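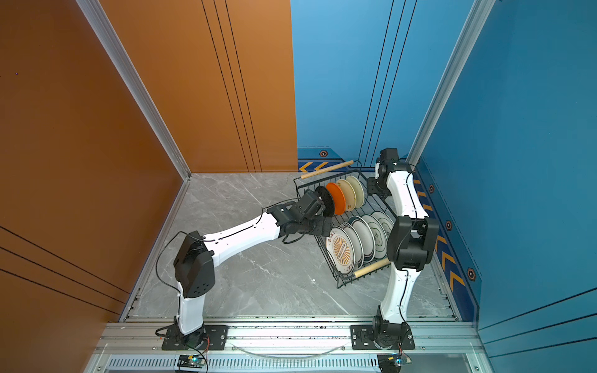 Thread: Wire rack with wooden handles, plates leaning into each other

lbedoya
Posted 7 January 2026

Rack is black wire with a wooden handle at each end. The plates are a mixed lot, no two makers the same. Slot pitch measures 15 mm. Flat plates stand fine, but anything with a raised rim tips onto its neighbor, and the contact point stays wet. I would like to know whether to change the loading order or replace the rack.

savness_b
What are the diameters? Pitch alone doesn't tell you much. A 170 mm side plate and a 203 mm salad plate sit at different angles in the same slot.

lbedoya
Both sizes, mixed. Colored plates went in first.

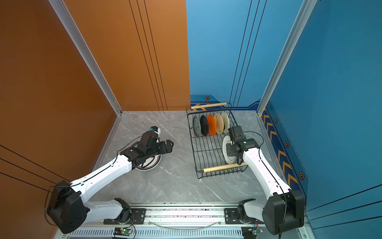
Back row with the black, orange, beige and cream plates in. White plate with black rim still on the marble.

A_Hashemi
Load by diameter, largest at one end. Color has nothing to do with it. If a small plate sits between two large ones, the large ones close over it and no air gets in.

g.sadeghi
Disagree in part. I ran a Karex rack of the same type for years and sorted by rim profile. Deep rims together, flat rims together, all faces pointing the same way. Diameter mattered less than I expected. Two deep rims facing the same way nest with a steady gap. Face to face they touch at the top.

A_Hashemi
They also nest tighter at the bottom, where the water collects. Check the foot rings.

savness_b
Try every second slot before buying anything. The tines on these bend inward at the rim, so the usable width up there is less than the pitch at the base.

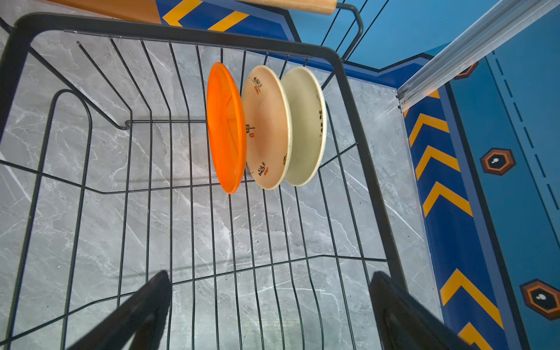 The Davirier rack has straight tines and loses no width at the top, but the wire is thinner and the coating chips at the welds. Mine had rust by March.

lbedoya
Every second slot does not fit a full load. I have 13 plates on a normal evening.

g.sadeghi
Then two rows, with the deep rims in the back one. Anything with overglaze decoration I would keep out of the tight slots. The foot ring of one plate will wear the pattern on the next.

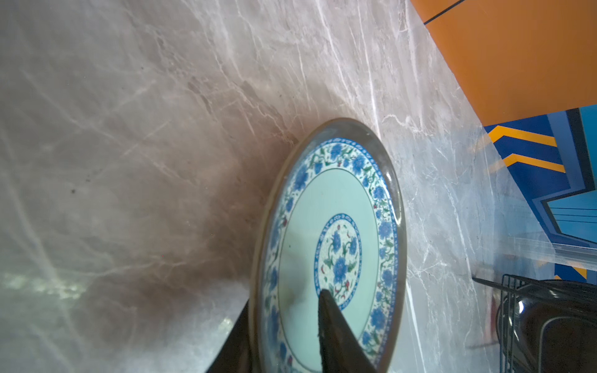

Blue and white floral is where I would be strictest. If the flowers feel slightly raised under a fingertip, the color is over the glaze and will scratch. If the surface is smooth all the way across, it is probably under the glaze and can take an ordinary slot.

shirazi_parsa
Smoothness is not a reliable test. Some overglaze fires nearly flush. Look across the plate at a low angle under a lamp, and if the color is duller than the glaze beside it, treat it as overglaze.

g.sadeghi
Fair. Use both.

lbedoya
Reloaded with deep rims in the back row, faces all one way. Fewer contact points. The two smallest plates still lean. I will try them at the end next to the handle and measure the gap again.

A_Hashemi
Post the foot ring diameters when you do.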